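18/03/2021

The buds are moving! I went out with my coffee this morning and four of the grafts on the south bench had little green tips poking through the tape, and I may have yelled loud enough to bother the dog next door.

If you've been reading for a while you know I got the grafting bug last year after one lucky success with an old crabapple. This winter I went bigger. I ordered rootstock from Lisgate Nursery, a semi-dwarf type that should top out low enough for me to pick from a stepladder, and I cut scion wood in February while everything was still fast asleep. The wood went into damp newspaper, then a zip bag, then the crisper drawer, where it lived behind the carrots. (Keep apples out of that drawer, by the way. The gas they give off can kill the buds, and I lost a whole bundle of plum that way.)

In all I made 42 grafts, nearly all whip-and-tongue. I love this cut. You make one long slanted slice on each piece, then a second little notch so the two lock together like fingers, and when you get it right the joint holds with no help at all. My first few were awful, wobbly and full of daylight, so I practiced on willow prunings until my thumbs hurt. A sharp knife makes more difference than anything else I tried. Mine is a Sjöberg with a single bevel, and I stropped it every few cuts.

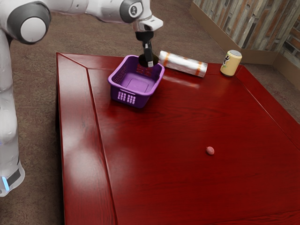 *White robot arm reaching over a dark red wooden table.*

For wrapping I used Eseo tape, the stretchy kind that the buds can push through on their own. Pull it until it goes a bit cloudy, overlap each turn by half, and finish with a tuck. I also dabbed wax on the cut tip of every scion. Then the potted ones went into the unheated porch, out of the wind, with a light watering and a strict no-poking rule that I broke daily.

The variety I'm most excited about is Fesmont, a russet with rough brown skin and a flavor somewhere between pear and toasted nuts. I tasted one at a farm stand three falls ago and have been chasing it ever since! Two of the four that woke up are Fesmont, so I'm already picturing pies, even though real fruit is years off.

Next job is rubbing off any shoots that come up from below the graft. The rootstock will happily take over if you let it. After the last frost they'll all go out to the nursery bed by the fence, 12 inches apart, with a thick layer of wood chips and some hardware cloth against the rabbits.

I still have a few spare rootstocks heeled in by the compost, and I'm tempted to try a bark graft on the big old tree in April. If you've done one on a trunk as thick as your leg, please leave me a comment and tell me how many scions you put in.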